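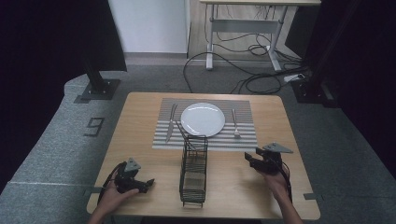 Which side do the knife and fork go on, and does it matter for an everyday meal?

The fork goes on the left of the plate and the knife on the right, with the blade turned in towards the plate and both handles towards the person eating. For an everyday meal it matters only as far as you want it to, but most people find it easier to sit down to a table laid the usual way.

Home > Kitchen and dining > Laying the table

Posted by Maribeth Lacson
September 24, 2020

I run a small lunch club in the hall at Koltcombe, and I would like to get the tables laid the same way each time. At the moment everyone who helps does it differently. Some put both pieces of cutlery on one side, some cross them on the plate, and one lady lays the forks upside down because her mother did.

We use striped placemats and plain white plates. The cutlery is kept in upright holders and carried to the tables in those. We don't serve soup, and pudding is brought out later with its own spoon, so it is only ever a knife and a fork to begin with.

What I would like to know is:

How far from the edge of the table should the placemat be?

Should the cutlery go on the mat or next to it?

What do I do about people who are left-handed? We have a few who swap everything over as soon as they sit down.

Is there a sensible way of storing the cutlery between meals? The holders we have are fine for carrying but things fall over in them when they are only half full.

The budget is small. Thank you for any help.

3 replies

Lorna Enriquez
Member, Kitchen and dining

I worked in a hotel dining room for a long time and laid tables every day, so I will go through these in the order you asked them.

Placemat. Put it close to the edge of the table that the person sits at, about the width of a thumb in from it. If it hangs over, it gets caught on sleeves and the plate goes with it. If it is pushed too far back, people have to lean over to reach the food and they drop it in their laps. Line up the bottom of the mat with the edge of the table and do the same for every place. With striped mats this is easy, as you can see at once if one is crooked.

Cutlery. If the mats are wide enough, put it on the mat. The mat is there to protect the table and also to mark out each person's space, so it looks tidier if everything sits on it. Leave a small gap between the plate and the knife, and the same gap on the fork side. If your plates are large and the mats are narrow, the cutlery can go just off the mat, but then do it at every place. The handles should be level with the bottom of the plate, and both pieces should be straight up and down. Slanted cutlery is the first thing people notice.

Fork tines face up in this country now. Some older books show them face down. I would leave your lady to her own table if she feels strongly about it.

Left-handed people. In the hotel we laid every place the same and let guests change it themselves. It takes them a second and they are used to it. If you have fixed seats and you know who sits where, you can lay theirs the other way round, but ask first. I have known people be put out by it.

Order of work. This made the biggest difference to our speed. Do all the mats first, all round the room. Then all the plates. Then all the forks, then all the knives. If you build each place one at a time you walk a lot further and you miss things. One person doing forks and another following with knives works well, and they check each other as they go.

Carry the cutlery with the handles up if you are using an upright holder. You want to be touching the handle and never the end that goes in somebody's mouth. Wipe each piece with a dry cloth before it goes down. Water marks show badly on knives.

Storage I will leave to someone else. We had drawers.

Maribeth Lacson
Original poster

Thank you, Lorna, that is very clear. We have been doing each place one at a time, so I will try it your way. The mats are wide enough for everything. I will measure the gap from the edge and write it on the sheet in the kitchen.

Ibsa Tamiru
Member

On the storage. I had the same trouble with cutlery falling over in a holder that was too big for what was in it. There are two things you can do.

The first is to use smaller holders and more of them. A narrow one that is nearly full will stay tidy. A wide one that is half full will not. I bought 4 of the small Hedby ones and keep one for knives, one for forks, one for dessert spoons and one for teaspoons. They were not expensive and they fit side by side on a tray.

The second is to divide up what you have. A piece of stiff card cut to the height of the holder and folded into a cross will give you separate sections. It needs replacing now and then when it gets soft. You can do the same with thin plastic cut from a folder and that lasts longer.

Wire holders are good because the air gets in and things dry, but check how big the gaps are at the bottom. In mine the fork tines went through and scratched the shelf. I put a folded tea towel in the base, which you can wash with everything else.

I don't agree about handles up for knives if you have children helping. It is true for cleanliness, but in that case use round-ended table knives and keep anything sharp in the kitchen. We only put out the round-ended sort.

How many do you lay for? If it is more than a couple of hundred pieces I would look at a lidded box for storing and keep the holders just for carrying.

Maribeth Lacson
Original poster

We have 200 pieces altogether but we never use all of them on one day. A lidded box sounds right for the rest. The knives are all the round-ended kind. I will try the card dividers this week.

Honeylyn Mercado
New member

just put it all in the middle of the table and let people help themselves. we do this at home and at my sister's and it is fine. saves a lot of time

Lorna Enriquez
Member, Kitchen and dining

That does work for a family meal. For a lunch club I would still lay it, as some people cannot reach across very well and then they wait for someone to pass it. If you do put it in the middle, use one holder for every 5 people or so, and put the napkins in with it.

Maribeth Lacson
Original poster

We tried the middle of the table last December for the Christmas lunch, when there were crackers and everything else out as well, and there wasn't room for it. I will stay with laid places. Marking this as solved.

Related threads in Kitchen and dining

Getting water marks off stainless steel knives
Placemats that can be wiped and do not curl at the corners
How many dessert spoons for a village hall?
Plate rims: does it matter which way the pattern faces?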